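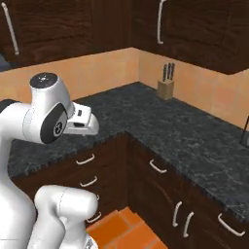 Sealing granite every year, is it needed?

nwieser_v
We have dark granite in our kitchen for six years. The installer told us to seal it each April. The sealer costs 28 euros and I am not sure it does something. Do you all do this?

Gebhard L.
I put a few drops of water on the stone and wait. If it gets darker under the water, I seal. Mine was last sealed four years ago.

paremari63
I don't agree with waiting. Oil goes in much faster than water, and a stain next to the stove cost me 200 to have removed. Once a year is cheap.

Gebhard L.
It depends on the stone. Many dark ones take in almost nothing, and then the sealer stays on top and makes gray streaks.

nwieser_v
Streaks I have already, near the sink. So maybe it was too much sealer. I will try the water tonight and write again.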